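Brondov releases hand-held demonstration gripper and 2440-episode manipulation set

Nov 7, 2022

Brondov has released version 9 of Pilis, its hand-held gripper for recording manipulation tasks, together with the first set of demonstrations collected with it. The release covers the printable part files, the assembly guide, the calibration software and 2440 recorded episodes across 52 tabletop tasks.

Pilis is held by the operator and worked by hand. A camera fixed to the tool records the fingers and the work surface from the same viewpoint a camera would have on a robot wrist. Finger opening and tool pose are logged against the video. The recordings are then used to train a control policy for an arm fitted with matching fingers, and no arm is required at the time of collection.

Earlier Brondov data was gathered by teleoperation, with the operator driving a follower arm from a leader arm of the same geometry. That method remains supported. Both methods write to the same episode format, and the two kinds of recording can be mixed in one training run.

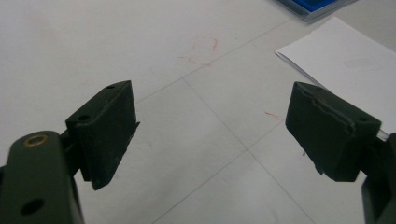 Changes in version 9 are mostly mechanical. The finger linkage has been shortened, and the finger pads can be replaced without taking the arms off the body. Pads are treated as a consumable part. Brondov recommends inspecting them after every 500 grasps and replacing any pad that has separated between layers deeply enough to change the closed position of the fingers. Surface roughness and small chips at the tip do not require replacement, but the opening calibration should be run again.

"Most of the bad episodes we threw out came down to calibration," said Jelle Geerts, who leads data collection at Brondov. "The operator did the task properly and the logged finger width was wrong. The check is now part of the start-up sequence and recording will not begin until it passes."

The 52 tasks include picking and placing small parts, opening and closing lidded containers, sorting by colour, and folding paper and cloth. Each episode starts with the fingers open and ends when the operator releases the object. Failed attempts are kept in the set and labelled as failures. Lighting and table surfaces were deliberately left uncontrolled between sessions.

Timmermans supplied the bushings and fasteners for the collection units and will sell a hardware kit with all non-printed parts. Darnorine is hosting the episode files and will provide a browser tool for viewing and trimming recordings.

Part files, software and data are available now to registered users at no charge for research use. Commercial licences are handled separately. Kits from Timmermans ship in December. Owners of version 8 units can fit the new pads and linkage to their existing body, but will need to update the calibration software before recording.

Media and technical enquiries: Jelle Geerts, Brondov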